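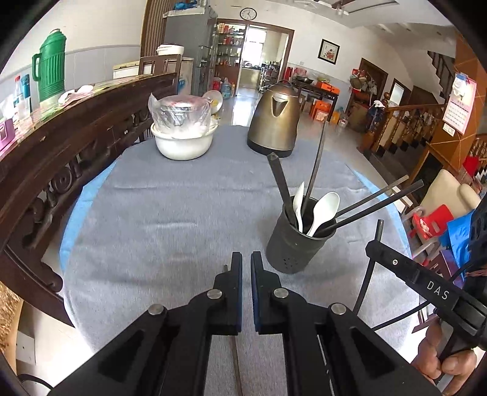 La mesa del comedor con su mantel gris, cucharas y palillos en el bote.

Hilo sobre el seto de laurel que planté hace dos otoños y que por fin parece un seto. Va largo, avisados estáis, que llevo meses contestando lo mismo por privado y así lo dejo todo junto.

Para poner contexto: el jardín da a un camino por el lado norte, y lo que había antes era una valla de malla verde medio caída y un aligustre que se murió de viejo. Tramo total, 13 metros. No es mucho, pero cuando te pones a cavar parece la muralla china.

Dudé una barbaridad con la especie. Tuya no, que en la urbanización de mi hermana se secaron todas en un verano. Fotinia me gustaba por el rojo, pero me la habían ofrecido tan pequeña que me veía esperando una década. Al final laurel común, el de las lentejas de toda la vida.

Las plantas las compré en el vivero Michailidis, en contenedor, y pagué 856 euros con el transporte incluido. Sí, ya sé que a raíz desnuda otras especies salen mucho más baratas. Mi cuñado me lo recuerda cada Navidad.

Quien me asesoró allí fue Charalambos Fragkou, que tiene una paciencia infinita (le llamé yo qué sé cuántas veces). Me quitó de la cabeza lo de plantar en julio. "Espera a septiembre, mujer, que no se te va a escapar el jardín". Y esperé, refunfuñando, pero esperé.

La zanja. Ay, la zanja. Yo quería hacer hoyos sueltos y me convencieron de abrirla corrida, del doble de ancho que el cepellón. Mi tierra es arcilla pura, de la que se te queda pegada a la bota y la levantas como si llevaras un ladrillo. Mezclé compost con la propia tierra que iba sacando y nada más, ni grava en el fondo ni inventos.

El error gordo: enterré demasiado las primeras plantas. El cuello tiene que quedar a ras, y yo, por miedo a que se me volaran, las metí bien hondas. Tuve que sacarlas y volver a colocarlas una tarde entera, con lluvia fina y de un humor de perros.

Distancia entre plantas: las puse a 80 cm. Hay quien las pone más juntas para que cierre antes. A mí me ha cerrado bien en casi todo el tramo, menos en la esquina del grifo, donde todavía se ve pasar al perro del vecino (¡hola, Bruno!).

Riego: goteo con programador. Empecé con un Alska que me duró un invierno porque lo dejé con agua dentro y heló, culpa mía. Ahora tengo un Skastov, más feo que un pecado, pero ahí sigue. El primer verano regaba a las 6 de la mañana, tandas largas y espaciadas para que la raíz bajara a buscar.

Como soy así de rarita, miré el contador: 3,191 metros cúbicos gastados en el seto el primer agosto. El segundo no lo apunté, pero regué bastante menos.

Acolchado de corteza, una capa generosa y sin que toque los troncos. No sabéis lo que ahorra en quitar hierba. Bueno, la grama sale igual, la grama saldría en la luna.

Plagas: psila. Es esa que te enrolla el borde de la hoja y la deja amarillenta y abultada. La primera vez casi lloro. Corté los brotes afectados, los tiré a la basura (al compost no) y luego jabón potásico al atardecer. Vuelve cada primavera, pero ya no le hago tanto drama.

Poda. El primer año solo despunté las guías para que ramificara desde abajo. Cuesta horrores, que lo que quieres es altura y que deje de verte la gente en pijama. Pero si no lo haces se te queda pelado por los pies y luego eso no hay quien lo arregle.

Ahora le doy dos repasos, uno a finales de primavera y otro cuando afloja el calor. Con tijera de mano, una Jusau que me regalaron. El cortasetos deja las hojas grandes partidas por la mitad y se ponen marrones en el filo. En un seto larguísimo no os lo recomiendo, claro, acabaréis con la muñeca hecha polvo.

Y procurad que la base quede un pelín más ancha que la parte de arriba, que así le llega luz abajo. Yo pongo una cuerda entre dos estacas y aun así me sale con barriga por el centro.

Me preguntaba alguien por las raíces y la tubería del vecino. La mía pasa al otro lado de la casa, así que ahí no os puedo ayudar. Si alguien tiene laurel pegado a un desagüe, que cuente cómo le va.

Me falta decidir qué planto delante, en la franja que queda hasta el césped. Estoy entre lavanda y heléboros, pero da la sombra desde mediodía y la lavanda no la veo. ¿Ideas? Se aceptan también esquejes, que vivo cerca de la estación.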